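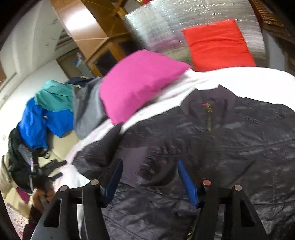
Rechercher dans l'assistance Mots-clés OK

Ticket 448 - Condensation derrière la tête de lit, vêtements humides
Site : Ullallow, chambre du fond
Dernière mise à jour : 3 janvier

Symptôme : odeur de moisi sur les vêtements entassés contre le mur, côté gauche du lit. Doudoune bleu marine humide au dos après une nuit en bas de la pile. Oreillers secs.

Relevés : humidité relative 669 pour mille au centre de la pièce, plus élevée au ras du mur. Panneau isolant argenté posé derrière le lit, sans lame d'air.

Actions :
1. Doudoune étalée à plat sur le lit, fermeture vers le haut. Séchage à l'air, pas de radiateur.
2. Pile à défaire : veste bleu vif, vêtement vert canard, gris et marine à aérer séparément.
3. Sac noir à vider et à suspendre loin du mur.
4. Lit écarté de 5 cm - à maintenir tout l'hiver.
5. Joints du panneau à reprendre avec l'adhésif aluminium Tomcombe. L'ancien se décolle en partie haute.

Résultat après 26 heures : doudoune sèche, odeur persistante sur le vêtement gris. Lavage demandé.

Statut : en attente. Contrôle du mur prévu en février.

Commentaires (3)

oral_74 : même souci chez moi, 5 cm n'ont pas suffi. J'ai dû poser des tasseaux.

Lemimthorpe : le panneau descend jusqu'à la plinthe ?

oral_74 : chez moi oui, et c'est là que ça coulait.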